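Robot butler still some way off, Desness trial finds

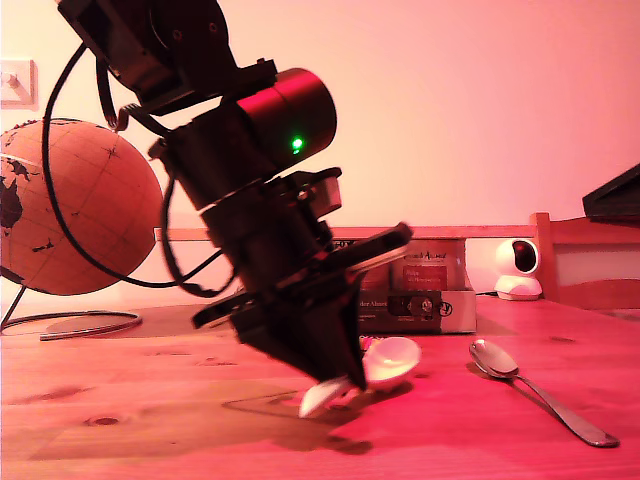
The Vurent arm over a white plastic spoon, with a metal teaspoon farther along the table.

DESNESS, October - Anyone hoping to hand the dinner table over to a machine may want to hang on to the teenager a while longer.

Lightfoot, a small automation firm, spent 21 evenings this fall trying to get its Vurent arm to clear up after a meal in a rented house in the Brerkoseo district. The job was plain enough: pick up a spoon, put it in a tray, go back for the next one. The arm made 1,085 attempts. Lightfoot says it got better at metal spoons and remained on poor terms with plastic ones, which are light and tend to skate away when nudged.

The best run of the month saw 5 spoons put away in a row. The sixth went under the refrigerator.

The company calls the results encouraging. It also concedes that a person can clear the same table in the time the arm takes to settle on its first spoon, and that a person will usually notice the forks, which were left out of the trial on purpose.

Lightfoot plans to add cups in the next round and hopes to have 2 arms working side by side by spring. Loading the dishwasher is listed in the firm's schedule under "later." No date is given for scraping the plates.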